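Cleller hand grippers (pair), 3 weeks in

Got the pair for teaching our arm to pick up snack bags. Short version – good, buy them, budget for tape.

Grip is great on thin film. Crinkly bags were hopeless with the old Ultar set, kept sliding out. Two-handed stuff feels natural after maybe an hour. 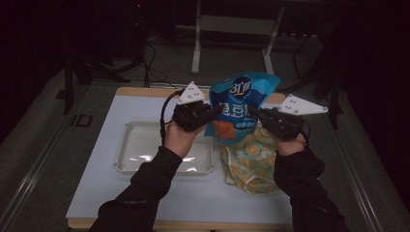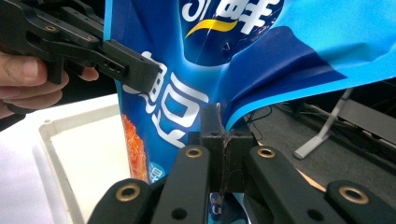 Blue bag, both grippers on the job.
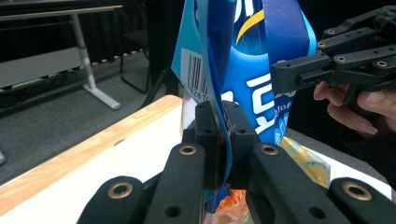
Cables are the weak spot. Too short, stiff, and they tug at your wrist on wide reaches. Vasylyna tapes hers to her sleeve. Also no thumb rest, so hands get sore before lunch. We did 119 demos the first day and I coudn't hold a pen.

Setup took 13 minutes, manual is thin. Pairing left and right is fiddly – label them. Replay on the arm is pretty close to what you did by hand, a bit slow on the release tho.

4 stars. Would be 5 with longer cabels.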